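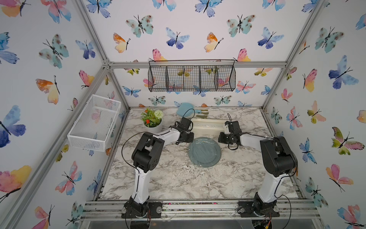
Prato azul-acinzentado e tabuleiro creme sobre o tampo de padrão marmoreado.

Talha Mengal trabalha com embalagem de louça na Manninen e prefere começar pelo material. «O filme transparente protege a superfície contra riscos. Contra o choque, protege pouco», explica. Para pratos de 28 centímetros, corta folhas com 14 centímetros de folga de cada lado.

A ordem é fixa: primeiro a peça redonda, depois a retangular. «O prato tem o rebordo baixo e aceita a folha sem tensão. No tabuleiro, o filme prende nos cantos e convém alisar do centro para fora.»

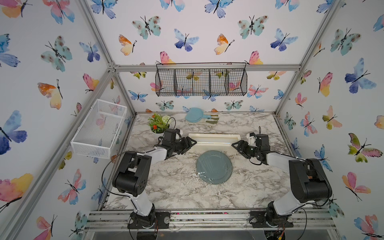
O prato, em parte coberto pelo filme, à frente do tabuleiro branco.

Sobre os vincos, Mengal é tolerante. «Um vinco fino não compromete nada. O problema é a dobra dupla debaixo da peça, que a deixa inclinada na pilha.» O tampo deve estar limpo antes de cada folha, acrescenta, porque o filme arrasta qualquer grão.

O rolo que usa, da Bedis, tem 600 metros. As peças embrulhadas seguem em caixas de 20, com separadores de cartão. Os utensílios pequenos ficam para o fim e vão em saco próprio.

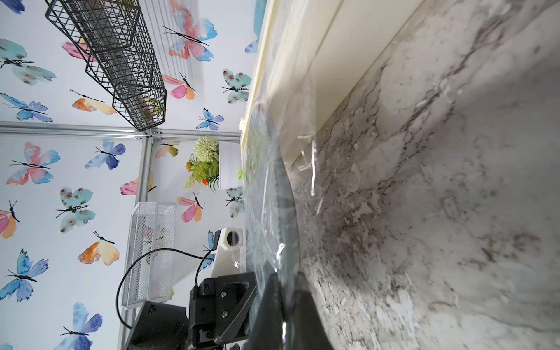 Sobras e reaproveitamento

As folhas amarrotadas são guardadas à parte. «Servem para encher vazios na caixa. Para embrulhar de novo, não as uso», diz Mengal.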